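Equipment Plan and Budget: Bedroom Tidying with a Two-Arm Robot
Project Unbridge, interim report
Section 4. Purchasing

4.1 Scope
The equipment request covers the second term of the project. The robot base and both arms are already on loan from the department and are not charged to the student budget. Remaining needs are grippers, spare cables, a backup battery and test bedding.

4.2 Supplier comparison
Quotations were requested from 3 suppliers. Grotix offered the lowest unit price, but its delivery time of 90 days would run past the end of testing. Niltinach quoted a higher price with delivery inside the term and a replacement gripper during repairs. The third supplier did not quote for single units and was dropped. The team recommends Niltinach for the grippers. Cables may be ordered through the department store.

4.3 Test items
Bedding is the least expensive line in the budget and was the most often underestimated. Fabric thickness affects how the fingers close, so a single blanket is not a sufficient test set. The plan provides for 5 textile items of different weights, together with flat objects such as magazines.

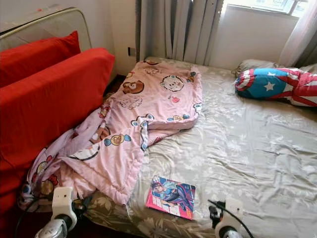

Flat objects place the greatest demand on the fingertips, and spare fingertip pads have therefore been entered as a separate line. The Živković fund permits consumables to be claimed once per term, and the pads should be included in the April claim.

4.4 Open items
Battery price to be confirmed. Storage for the test bedding has been requested but not yet assigned.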